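Sivovmont
Contents Overview Task Teams Scoring See also

Robotics > Student competitions > Sivovmont

Sivovmont is a student competition in robot manipulation, held once a year in December for teams from technical colleges and sixth forms. Teams write and train the software for a two-armed robot that has to clear small objects from a table and pack them into a box. The hardware is the same for every team, and it may not be altered.

The competition grew out of an evening class taught by Cirilo Tapia, who wanted his students to have a fixed date to work towards. The first meeting had two teams, both from his own class. Entry was opened to other colleges the following year, and the rules were written down for the first time.

Overview

Each team has up to 12 members and one supervising teacher. The teacher may give advice during the autumn but may not write code or operate the robot. Teams get the rule book at the start of term, along with a list of the object types that may be used. The exact objects are kept back until the morning of the event.

Practice takes place in shared sessions at the host college. A team books the robot in blocks of 70 minutes, which includes the time needed to start it up, lay out the table and leave it ready for the next group. Most teams use their early sessions to record demonstrations, in which a student guides the arms through the task by hand or by remote control. Later sessions are used to test what the software has learned from them.

The number of recorded demonstrations differs a good deal between teams. Eder, which won the third competition, handed in 394 with its report. Pusach won the year after with 100, all of them made by the same two students. Tapia has since advised new teams to keep the number of operators small, so that the recordings are more alike.

Task

The main task is called the desk round. Small items of the kind found on an office desk are put on a green cloth, and the robot has to place them in an open cardboard box. Items with a cable are worth more than items without one, as a loose cable can catch on the side of the box or pull the item back out. Teams may choose which arm does the lifting. An arm that isn't in use must be held clear of the table.

A second task, the Sekell round, was added later. It uses the same table but the judges move the box between attempts, and the software is given no warning of where it will be. Several teams that had done well in the desk round scored nothing in the first Sekell round. Their programs had learned the place where the box usually stood and carried on dropping items there.

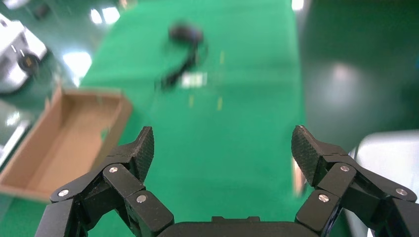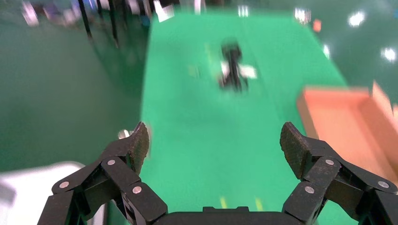
Box and cloth in the desk round, with a mouse and a coiled cable in the box:
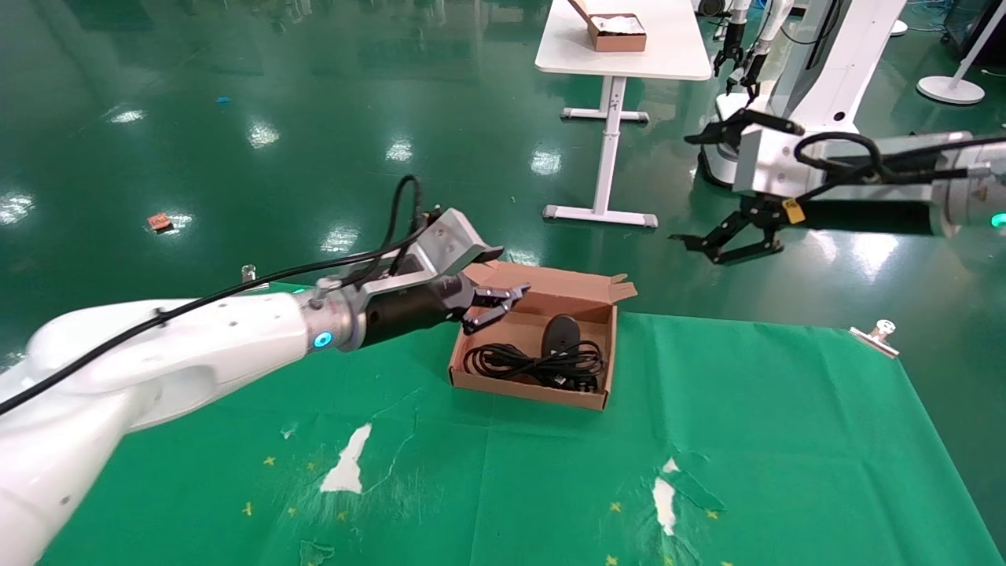
Scoring

Points are given for each item that is inside the box when time is called. An item resting on the rim counts for half. Points are taken off if the box is pushed from the table, if an arm strikes the table top, or if a student touches the robot during an attempt. A team may stop its own attempt at any time and keep the points it has — a rule brought in after one arm went on pressing against the table while the students argued over whether to end the run.

The written report makes up the rest of the mark. It has to say how the recordings were made, what went wrong in practice and what was changed as a result. Judges may ask any member of the team about any part of it. Reports are kept at the host college and can be read by later teams, though code is only passed on if its authors agree.

Teams

Eder and Pusach have both entered every year since entry was opened. Eder is a college club that meets after lessons, and its members are mostly in their first year. Pusach is run as part of a course and its report also counts towards the students' final grade. Other teams have tended to enter for a year or two and then stop when their older members leave.

See also

Sekell round
Eder (robotics club)
Pusach (student team)
Learning from demonstration
Cirilo Tapia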